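Keeping the air pistol pellets clean at home

Pellets are made of soft lead, and soft lead doesn't forgive a careless hand. If the skirt of the pellet is bent, it will not fly as you want, also when your aim was good. I collected these small habits during my years at the Giltovum range, and most of them cost nothing.

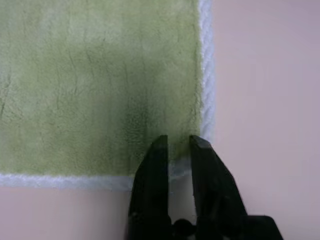

Lemarel, October 8, 2020

Never pour pellets from one tin to another. They fall on each other and get small dents. Open the tin slowly, and keep it flat in your bag with a piece of foam under the lid. For a match I put mine in a tray with a separate hole for each pellet, and I fill it the evening before, with good light.

Do not keep the tins in the kitchen or near any food. A dry cupboard with a lock is best. In July my cellar was too damp and a tin of 445 pellets got a white powder on it. I did not shoot them any more. I brought the tin to the metal collection point. 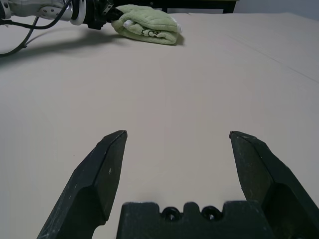 Reading time: 6 min

After handling, wash the hands with cold water and soap before you eat, drink or touch your phone. The table should be wiped with a damp paper, and the paper goes in a closed bag. Please don't sweep dry, the dust only goes up in the air.

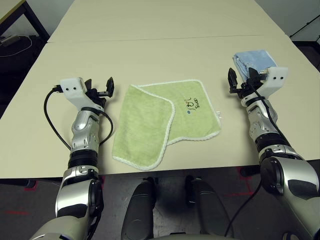

A reader wrote to me that she rolls every pellet over a sheet of glass before a competition, and the ones which make a crooked path go to the practice tin. It takes her an evening for some 1000 pellets, but she finds it restful.

I tried this with a small batch and took out 6. For training I would not bother.

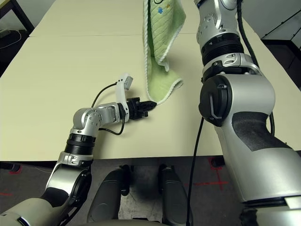
Green towel on the table.

Write the date of opening on each tin with a soft pencil, and use the oldest first.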